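What the arm at bench four did to our tea break

4 min read | 492 shares

I've packed boxes for a living longer than I care to admit, and when management at Flildale told us in February that an arm was coming to the kitting benches, I did what everybody does. I went home and grumbled about it. Boxes into bins, bins onto the trolley, that's the job, and it isn't hard to see why someone would look at it and think of a machine. 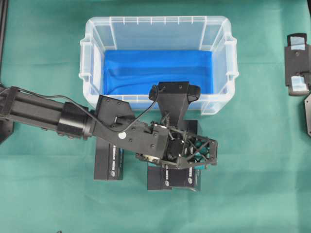
Words by Bansal

Thu 1 December

So I've had most of a year beside the thing now, and my opinion has moved around a fair bit. I don't think it has stolen my job. I also don't think the cheerful posters from Merov (they did the install) have much to do with what our days are like.

The biggest change is the rhythm. We used to set our own. If two of you were on a bench you'd fall into a sort of trot, have a yarn, slow down when someone's shoulder was playing up, and make it up after smoko. The arm doesn't trot. It goes along at the one speed, and you find yourself matching it without meaning to, which is a weird thing to notice about your own hands!
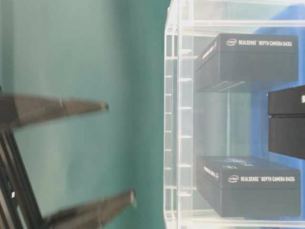 My shoulders, I have to say, are better. Reaching over the edge of a bin over 100 times a shift was never good for anybody, and I don't miss it one bit. If you'd offered me that part on its own I'd have signed on the spot.

What I do miss is the fiddly knowledge being worth something. You get a feel for cartons, you know how hard you can squeeze one before the cardboard marks, and which way round to stand it so the next person can grab it. That used to be what you taught the new starters. Now the new starters learn the Tedora screen first, and they're good at it, better than me, but they ask me about cartons a lot less. 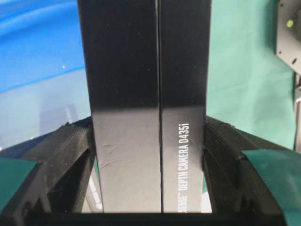

And there's the watching. Half my shift is minding now, and minding is tiring in a way I couldn't explain to my family for weeks. Packing, you could let your head wander off to the footy or the shopping. Minding, you can't really wander, but there's not enough going on to hold you either. I reckon that should be paid as a skill and rostered like one, two hours on and then a swap, and at the moment we're only getting the swap when somebody kicks up a fuss.

I'm not asking for it to be wheeled out the door. I'd just like the people on the benches to get a say in where it goes and how fast it runs, before the next one's ordered.

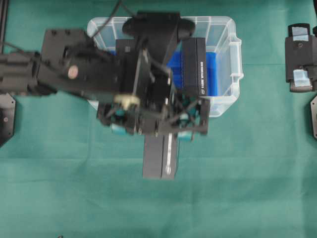 When they were setting up, we were asked to "share our feedback" on a form with a smiley face scale. I gave it the middle face. I'd have been glad of a proper half hour with whoever was picking the speed, with a cuppa and a bench in front of us, because I could have shown them plenty.

They're talking about a second bench now. I've put my name down to help with it, grumbling and all, and I've told them I want the roster sorted first.

17 comments | Share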